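How to Clear and Clean a Desk That Has Gotten Away From You

I have worked from a small room at the back of our house in Plustedden for nine years now, and in that time my desk has been buried more often than I care to admit. Every November I would tell myself that I would start the new year with a clean surface, and every January I would be eating a sandwich on top of the gas bill. So I finally worked out a way of doing it that fits into one afternoon, and after a few neighbors asked me for it I thought I might as well type the whole thing up.

You don't need to buy anything special. If you have a few boxes, a trash bag, some cloths and a little dish soap, you are ready to go. Put on some music too, if you're the kind of person who likes music while you work (I am, and it's usually something with a lot of accordion).

Before you start

Eat something first. I mean it! This job takes longer than it looks, and the point where most of us give up is the point where we go to the kitchen "for a minute" and end up rearranging the spice rack.

Then find yourself a landing spot. A bed is good, or a stretch of clean floor with an old sheet over it. Everything on the desk is going to go there for a while, and you want to be able to walk around it without stepping on your stapler.

Step 1. Take everything off

Everything means the lamp, the pen cup, the little dish of paper clips and the plant. I used to clean around things, lifting one corner of a pile and wiping underneath, and all I ever managed was to push the crumbs from one side to the other. Carry things over to the landing spot in armfuls and don't stop to read any of it. Old letters are the worst for this. I once lost an entire afternoon to a folder of postcards from my aunt's trip to Ulow.

If you have a computer, shut it down properly and unplug it before you move it. Stick a bit of masking tape on each cord and write down what it belongs to. You will thank yourself around dinnertime.

Step 2. Dust, and then wipe

Always dust dry before you wipe damp. A dry cloth picks up the loose stuff, and if you skip it you'll be making a thin gray paste and spreading it from one end to the other. Start at the back and pull the dust toward you, then go along the edges, which people forget.

For the damp part, I put one small squirt of dish soap in a bowl of warm water, dip a cloth and wring it out until it hardly drips. Wipe in long strokes, rinse the cloth when it looks dirty, and go over it all again with plain water. Ready-made wipes are fine for a quick going-over, and I keep a pack close by for coffee rings.
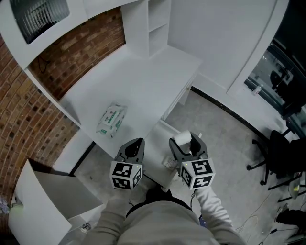 Can I use the same wipes on my computer screen?
Leave them for the desktop and use a soft, dry microfiber cloth on the screen. Household wipes often contain things that can streak or dull the coating. For a stubborn fingerprint, dampen a corner of the cloth with plain water, keep the screen switched off, and go gently.

Step 3. Let it dry while you sort

Now leave the desk alone for a bit and go back to your landing spot. Set out your boxes and label them. I use 5, and they are: back on the desk, into a drawer, somewhere else in the house, give away, and papers. The trash bag sits at the end of the line.

Pick up one thing at a time and put it in a box. Try not to hold anything for longer than it takes to say its name out loud – silly, I know, but it does keep you moving. Pens get a quick scribble on scrap paper, and the dry ones go straight in the bag. The papers box is for later, with a cup of tea, and it has no business spoiling your afternoon.

The one box I'd ask you to be strict with is the first. The year I kept a tally, I took 246 separate items off my desk, and only 13 of them went back on top. The rest found homes elsewhere, and I haven't missed having them under my elbows.

Step 4. Put things back by reach

Sit down in your chair, close your eyes and reach out for a pen. Wherever your hand lands is where the pens should live. Do the same for your notebook, your glasses and whatever else you pick up all day long. Things you use once a week can go toward the back, and things you use once a month belong in a drawer.

I did my mother's writing table this way when she moved to Prekanthorpe, and we discovered she had been stretching across herself for the telephone for years – it's on the left now, and she is delighted.

Small items do better in something shallow, where you can see them all at once. A saucer will do nicely.
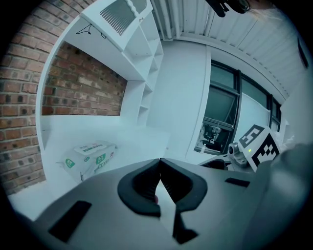 Keeping it that way

The big clear-out is only worth doing if there is a small one to follow it. Mine takes as long as the kettle does. At the end of the day I put the pens back, carry the cup to the kitchen, drop any mail in the papers box and give the surface one pass with a dry cloth. Some evenings I skip it, and that's all right, as long as I don't skip it two evenings running.

Once a month I take everything off again and do the soap and water. It goes much faster the second time, and faster still the third.

A few last bits

If your desk is real wood with an oiled or waxed finish, skip the soap and ask whoever sold it to you what they recommend. Mine came from a secondhand place in Ocampo, and a dry cloth plus a little furniture wax twice a year was the advice I got for the matching bookcase.

Sticky patches from old tape will usually come up with a dab of cooking oil left on for a few minutes, then wiped off with soapy water. Test it somewhere out of sight first, and do keep it well away from your papers.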